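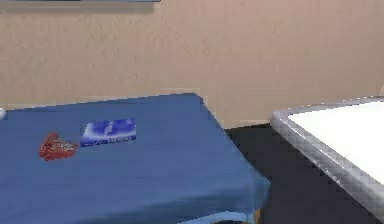
3. Naming of wall colours in rented homes

3.1 Background

Words for strong colours are used with good agreement by most speakers. A blue cloth is called blue by nearly everyone, and small differences of shade do not disturb this. With the pale colours that are common on the inside walls of homes the situation is less clear. The same wall may be called cream, beige, off-white, magnolia or simply "light", and a tenant and a landlord who speak on the telephone may each have a different wall in mind. The interior in Figure 1, with a pale beige wall which has a faint pinkish cast and a table under a medium-blue cloth, shows both kinds of colour together.

Earlier work on colour naming has mostly used small painted chips, looked at one by one on a grey ground. A wall is a different object. It is large, it is seen at an angle, and its surface is seldom quite even. It also belongs to somebody, and we expected that the words chosen for it would depend partly on how the speaker feels about the home. For this reason we collected the names in written repair requests, where tenants describe their walls for a practical purpose and without being asked about colour.

3.2 Material

The requests come from the housing office of Vustonham, which gave us access to its archive after names and addresses had been removed. From almost 2,000 requests we kept those in which an inside wall was described by at least one colour word. Ceilings, doors and window frames were left out, and so were requests written by the office staff on behalf of a tenant. The final set has 266 requests. They concern mainly three matters: marks left by damp, plaster which comes away near the skirting board, and repainting after the work of an electrician or a plumber.

The archive also holds the order sheets of the painters. In the older part of the estate, called Hakala, all walls were painted from a list of 12 shades. In Dallska, the newer part, the list has only six, and four of these would be described by most people as white. The sheets allowed us to compare the word of the tenant with the shade that was ordered, although not with the wall as it looked on the day of writing. Paint becomes yellow with smoke and cooking, and we have no measure of this change.

3.3 Coding

Each colour expression was written down as it stood, with its spelling. Expressions were then put into groups by their main word, so that "creamy", "cream" and "sort of cream colour" fall together. Expressions with two main words ("pinky beige", "white-grey") were kept as a group of their own. Sugeng Jugah and Gediminas Laur coded the material separately and discussed the cases in which they did not agree. Most disagreements concerned the word "natural", which can name a shade of paint but can also mean that the plaster was never painted. When the rest of the request did not help, we marked the word as unclear and did not use it further.

3.4 Observations

The tenants in Hakala used more different words than those in Dallska. This was expected from the longer list of shades, but the list does not explain everything. Several shades in Hakala received the same word from most writers, while one shade, sold to the office as "Hoditz", was called by names from the yellow, pink and grey groups. When we looked at the requests for this shade again, we noticed that the pink names came chiefly from writers who complained of damp. Whether the damp had altered the paint, or whether the writers compared the wall with a stain beside it, cannot be decided from the text.

A second observation concerns comparison. Many tenants did not trust a single word and added an object from daily life, such as milky tea, porridge or an old envelope. These comparisons were more frequent in long requests, and they were almost absent where the tenant asked only for a second coat. In requests sent in January, when the office was slow to answer, the second letter about the same wall often had a comparison which the first letter did not have.

It should be noted that the painters themselves rarely used the names on the list. In the margins of the order sheets they wrote short forms of their own, and these are treated in Section 4.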